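Robots and Everyday Work
Unit 4: Can a machine do the chores yet?
Course notes, M. Bowen

Read these notes before the April lab. They cover the part of the unit on handling things: picking up, passing, packing and putting away. Walking and driving come later.

1. What we mean by "can do"

A machine can do a chore if you can leave it alone with the chore. That is the test used throughout this unit. A dishwasher passes. You load it, press a button and go out. Most of the two-armed robots you have seen in videos do not pass, even when the video is real, because a person was standing nearby to reset things when they went wrong.

Keep three questions apart when you read a claim:

Did the robot do it once?
Does it do it most of the time, in the same room with the same objects?
Does it do it in a room it has never been in?

Press stories tend to answer the first and let you assume the third.

2. Why the kitchen is harder than the factory

Factory robots have worked well for decades because the factory was built around them. Parts arrive in the same place, facing the same way. At home a mug may be in the sink, under a towel or upside down on the arm of a chair. Cloth is worse, as it has no fixed shape at all. Folding one shirt is now within reach of several lab systems. Emptying a mixed hamper and sorting it into drawers is still mostly a research problem.

Shop floors and stockrooms sit between the two. The shelves stay put, but what is on them changes.

3. The stockroom case

Moving goods between bins and shelves looks like the easy end of the subject. Boxes are stiff, they have flat sides, and many carry a label. The trouble is in the details. Sizes vary, a flap may stand up, tape is shiny and confuses some depth sensors, and two boxes side by side in a bin leave little room for fingers.

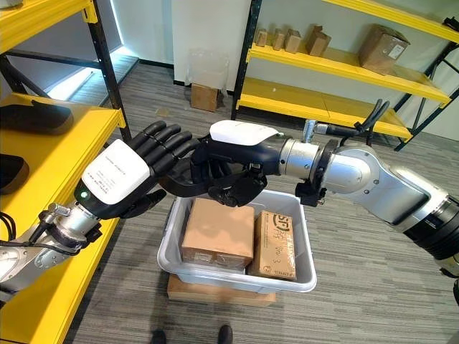
Hands with fingers can hold odd shapes that a suction cup cannot, but they bring more joints to control and more parts to wear out. Two arms also have to share the space over the bin without hitting each other.

4. Reading the numbers

The Hondetgate exercise gives you a log from a bin-to-shelf trial on the Luvico arm. It lists 3,818 attempts, of which 900 needed a person to step in. Work out the rate for yourself before the lab – then ask whether you would hire someone who called for help that often.

Also note what the log leaves out. It has no column for time per item, and all the items were boxes. Hopkin's paper in the reader has a section on both points.

5. For the lab

Bring one chore from your own home, written out as steps. Mark each step where you use touch more than sight. Groups of 4 will trade lists and decide which steps a machine could be left alone with. The Zudmont reading is optional.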